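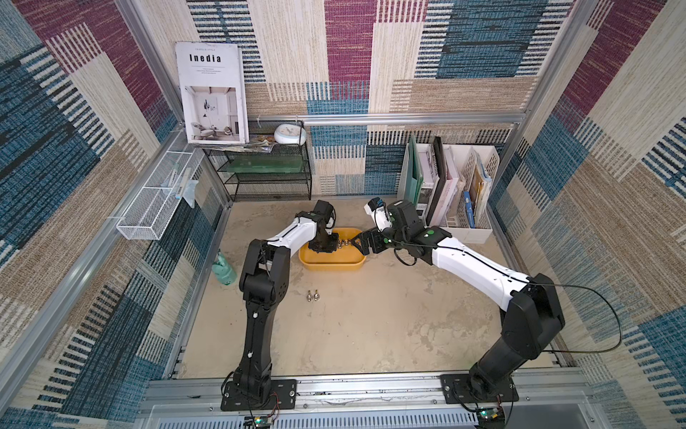
Foro de la Asociación Textil Trevatance
Sección: Conservación y tintes
Tema: Lavado previo de paños a rayas antes del montaje

Zeeshan Satti
Estimados miembros: se solicita criterio sobre el lavado previo de paños tejidos a rayas destinados a revestir paredes. El pedido comprende 171 paños de la casa Tondatach. La ficha del proveedor no indica encogimiento.

telar_norte
Se recomienda lavar siempre. En febrero montamos 80 paños sin lavar y al retirarlos para su limpieza encogieron de forma desigual.

M_Clitden
Discrepo respetuosamente. El lavado elimina el apresto y el paño pierde caída. Basta el vaporizado por el revés, con reposo de una noche en plano.

telar_norte
El vaporizado no sustituye al lavado cuando la trama es de algodón. Remito al compañero al hilo sobre encogimiento, mensaje 70.

M_Clitden
Lo he leído. Aquel ensayo se hizo con lino.

Moderación Sethi
Se ruega mantener el debate en lo técnico. Conviene precisar la composición de la trama y el sistema de fijación.

Zeeshan Satti
Trama de algodón, urdimbre de poliéster. Fijación con bastidor desmontable. El presupuesto de lavado asciende a unos 2.000 euros.

telar_norte
En tal caso, lave un solo paño, mídalo antes y después, y decida con ese dato.

M_Clitden
En eso coincidimos. Mida también en diagonal.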